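Every July I sit down with Brenda Pearce to plan next year's kit, and every July we argue about the arm. She wants the purchase price. I want to know what we'll spend on the months before it does anything useful — the simulator time, spare fingers, somebody's wages.
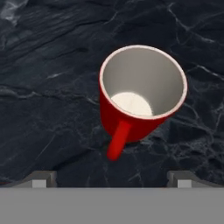
Last year we put 72 per cent of the pot into hardware and had our Odura arm in the lab by spring (lovely thing, I admit!). Then it waited 17 weeks for software we hadn't paid for. So my view now is simple enough: buy the simulation seats first, run them for three months, and only then ring the sales people. Brenda still thinks I'm being tight. We're meeting again on Thursday.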